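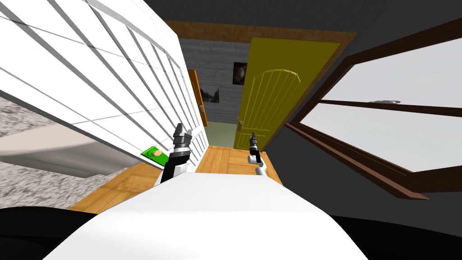

Sim apartment, hallway view from above the torso. Both arms up, yellow door on the right.

January 2018 -- Andstead apartment, sim runs

Loaded the Andstead layout again this morning with the Weleta torso and both arms. Same build as last time, only the arm speed limit changed. Housekeeping wants to see doors, counters and drawers before they agree to anything on the real floors, so that is the order I am working in.

Talked with the room staff at lunch. Main points, so I don't lose them:

They don't mind handing over the opening and closing. A full turnover has a lot of it and it is hard on the wrists. They do mind being turned into people who stand next to a machine and wait. Two of them asked who gets written up if a room runs late because an arm stopped. I had no answer. Put it on the list for the Veniris call. 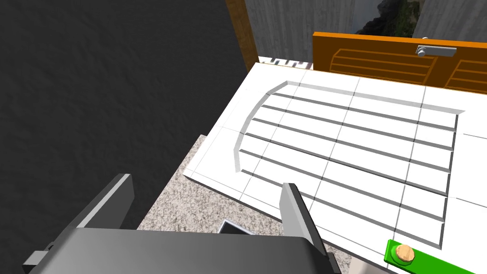

Gripper open over the granite, grooved white board beyond it.

Counter work is where the sheet we wrote for staff falls apart. It says "clear and wipe" as one line. For the planner that is 4 separate jobs and the order matters. I rewrote the line that way and showed it to the morning lead, who said new hires could use that version too. Might be the most useful thing to come out of this week.

Keep the approach height as it is for now. Lowering it saves time but I don't trust the clearance at the board edge.
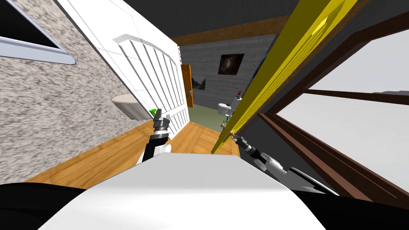

Right gripper against the lower part of the yellow door.

Door contact needs its own rule. Staff push a door with a hip or an elbow when their hands are full and never think about it. The arm has to be told where it may touch and how hard. Set the force cap low, will raise it in small steps. Also need a hold-off when a person is in the doorway. The current one is a plain stop, and the staff will hate it in a narrow hall -- they pass through there all the time with linens.

Config saved as run 601. Hầu layout not started.

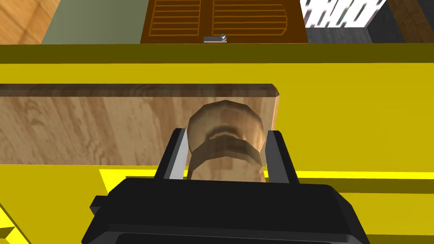 Drawers next. The round knobs want a slower close than the bar handles, and I want the grip check done before any pull starts. On the staffing side, the proposal now says one person covers two rooms while the arms do drawers and doors. I think that is too early. Asked for it to read one person, one room until we have a month of logs, and for the people doing the rooms to sign off on the change themselves.

To do: hold-off zone, force steps, send the rewritten counter line to Veniris.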